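Failure reviewers wanted – Coughlan simulation group, Warnbridge

Our simulated gripper drops rings over the bin. In 154 of 400 runs, the fingers opened before the release command. We need people to watch replays and mark when the grip fails. 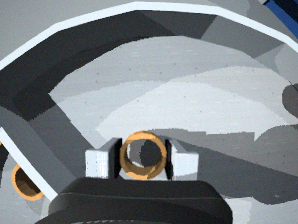
WHAT YOU WILL DO
Review 100 replays from home over 14 evenings in February. Note the ring's position between the finger pads and any early opening. No robotics background needed – training is paid. Apply to Charito Ocampo.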